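Section 4: Setting Up a Match Race Course in Dudarix

Before you start, enter the boats and skippers under Entries. The course cannot be saved without at least two boats.

1. Open Events and choose Match Race. The default event number is 1436. Change it if your club uses its own numbering.
2. Enter the wind direction in degrees. Use the reading from the committee boat, not the forecast.
3. Place the windward mark first, then the leeward mark. The start line is drawn square to the wind.
4. Set the line length in yards. For small keelboats, 70 works well. 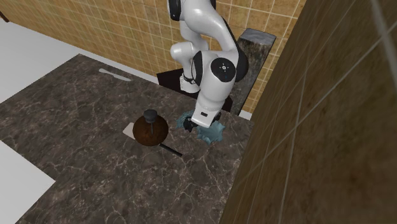 Light blue cloth on a dark brown marble countertop.

5. Tap Pair Boats. The first boat listed enters from the port end.
6. Check the prestart timer, then tap Save.

NOTE: Saved courses are kept on the tablet only. To share one, go to Export and enter the four-digit club code (for the practice event, 3951).

CAUTION: Do not move a mark on the screen after the warning signal. The penalty log will be cleared for that flight.

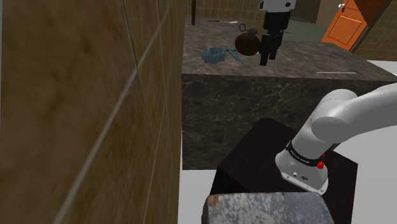 If the wind shifts more than 18 degrees between flights, open the course again and repeat steps 2 to 4. Pairings are not affected.

To run a second course area, choose Copy Course and give it a new name. Each area needs its own timer.

Text revised Friday, April 5, 2019, by Wilmer Taipe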